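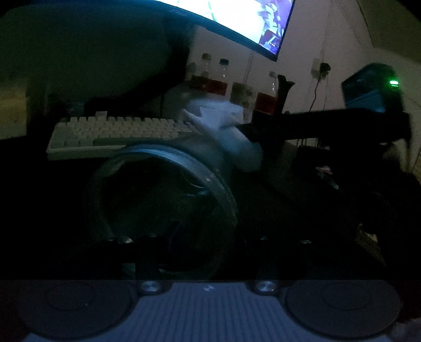 Desk items: clear plastic container, white bag, keyboard, bottles behind.

Trisulby Desk Clearing – README

Trisulby is a set of short recordings of people clearing and resetting ordinary work desks. It covers the things that pile up on a desk during a working day: tubs, drink bottles, bags, cables, paper, cups, pens. Each recording follows one person through one desk, from the first item picked up to the last one put down.

Maintained by Vsevolod Mykhailiuk and Daryna Savchuk.

Contents

recordings/ 535 recordings, one folder each
stills/ one or more stills per recording
notes/ item lists and free-text notes
desks.csv one row per desk
CHANGES.txt

There are 97 desks in desks.csv. Most appear in several recordings, with different items on them. Desk IDs are stable between versions, recording IDs are not, so please join on desk ID and session letter if you are moving from an older copy.

Where the desks are

The desks belong to two offices, Allau and Umon, and to a shared study room on Zinchenko Street. The Allau desks are mostly plain tops with a keyboard and a monitor. The Umon desks are deeper and tend to collect bottles along the back. The study room has no fixed seats, and whatever is on the table was left by the last few people to sit there.

Item groups

tub – open or lidded plastic containers, clear or colored
bottle – drink bottles, any fill level
bag – plastic and paper bags, flat or crumpled
keyboard – keyboards and number pads
paper – loose sheets, notebooks, envelopes, receipts
cup – mugs, glasses, paper cups
small – pens, clips, chargers, anything that fits in a closed hand

An item gets one group only. A bag with something inside it is a bag until the contents come out, and then the contents get their own line. Bottle caps are not listed unless they are off the bottle. A lid lying next to its tub goes under small. This was decided late, and 19 recordings from Umon still list the lid under tub.

What counts as cleared

The person clearing the desk was told to leave the keyboard in place and move everything else to where it should go. Containers go to the shelf or the kitchen. Bottles with liquid in them stay upright at the back edge of the desk or go to the kitchen counter. Empty bottles and crumpled bags go in the recycling or the trash, depending on the office. If someone was unsure whether a bag was trash, they put it to one side, and the notes say "aside".

Notes files

Each notes file has the item list first, in the order the items were touched, then a blank line, then free text. The free text was written by whoever cleared the desk and has been left alone apart from spelling. Some of it is one word long. 231 recordings have no free text at all.

Known problems

Clear tubs are hard to tell apart in the item lists. "Big clear" and "clear round" may be the same tub in two sessions at the same desk.
Bottles standing behind other things were sometimes left off the list until they were moved.
Two Umon desks were swapped over in May. Both IDs are kept, and the change is marked in desks.csv.
Liquid color is given for some bottles and not for others. Treat a blank as not recorded.

Use

Free for research and teaching. Please keep this file with any copy you pass on, and leave the desk IDs as they are. Corrections to item lists are welcome – send the recording ID, the line as it stands and the line as it should be. Daryna checks them against the stills before they go in, and accepted changes are listed in CHANGES.txt.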